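From: Qusai Tarawneh
To: Hornalport builders list
Date: October 21, 2021
Subject: Re: [hornalport] two-arm build, pickup tests at floor level

On the list, Windia wrote:
> Did you ever get the arms working down at floor level? Mine
> reaches the floor but the wrist is nearly at its limit by then,
> and the cable pulls on the connector. Also, what are you using
> for test objects? I have been using foam blocks and I think
> they are too easy.
>
> What speed do you run at?

Yes, it reaches the floor now. I moved both shoulders down 92 mm in August and redid the soft limits. Before that I had the same trouble you have, with the wrist almost out of travel before the fingers got to the ground.

On test objects, I gave up on foam too. I work at home on a black mat by the hallway, next to an open cardboard box of packaging and scraps. Paper, a plastic clip, black plastic bags, whatever is on the mat gets used. Flat paper is the worst of it. The fingers need an edge to get under and on a mat there usually isn't one.
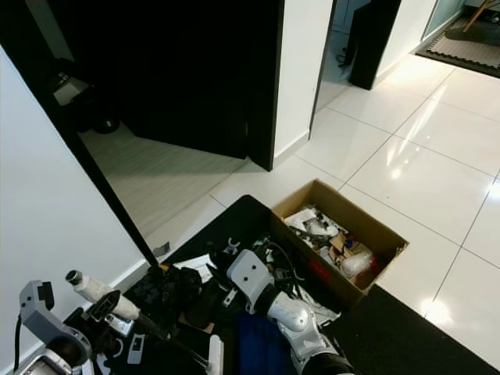 The floor tile is a problem for anyone using a depth camera. Mine is glossy and the overhead lights show up in it as bright spots, and the depth map has holes wherever that happens. I mask out everything past the mat and only plan inside it. Crude, but the planner stopped trying to reach for reflections.

Notes by topic, so you can skip what you don't need.

1. Cable routing

Leave a wide loop at the wrist. I had the cable tied close to the arm at first and it worked the connector loose after 20 or so runs. With a loop it can roll the wrist both ways without pulling. The cost is that the loop can catch on things, so check it before you start a run.

2. Tools with handles

I wanted something longer than the gripper for the small stuff, so I tried a dustpan. The handle is thin and it turns in the fingers if the pan touches the mat off center. Grip near the end and come in slowly. I still teach this one by hand – the planner has no idea how big the pan is.

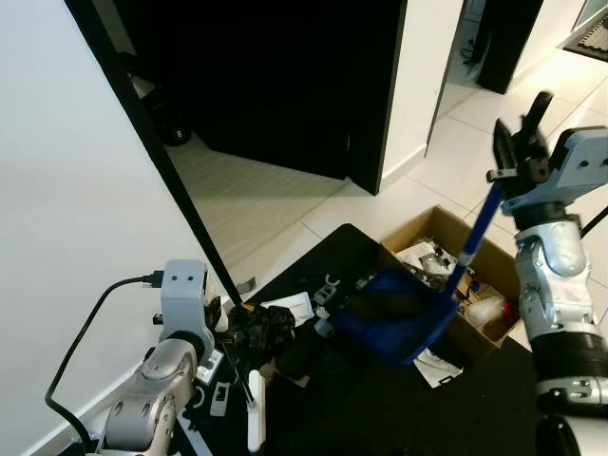 3. Soft items

Cloth is easy to grab and hard to let go of. It bunches up around the fingers, and the exposed screws on mine are good at snagging it. I open fully, wait 4 seconds, then back out along the same line I came in on. Backing straight up drags the cloth along. 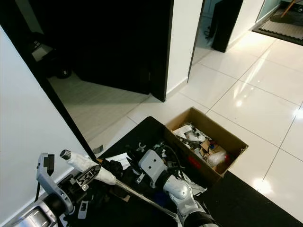

I have thought about covering the screw heads with tape. Tomoana suggested heat shrink over the whole finger, but then you lose the slots, and I use those for swapping tips. If anyone has a cover that comes off quickly I would like to see it.

As for speed, I run at a third of maximum near the floor and full speed above the box. The config is in the Ustonow repo under floor_tests. The last log there is number 351. Ignore the ones before the shoulder move, the offsets are wrong.

Last thing, wrist cameras. Worth having, but don't expect much from the picture once you are holding something dark. Whatever is in the fingers hangs right in the view and the exposure goes all over the place.

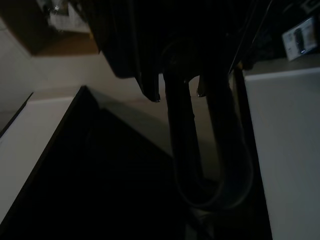

I lock the exposure before the grasp and switch to the head camera for the move. The wrist view comes back in when the fingers open. The switch is done on gripper position, so there is no extra sensor to wire up.

Windia, if you send me your link lengths I can run them through my reach script and tell you how far to drop the shoulders. I need shoulder to elbow, elbow to wrist, and wrist to fingertip with the gripper closed.

Qusai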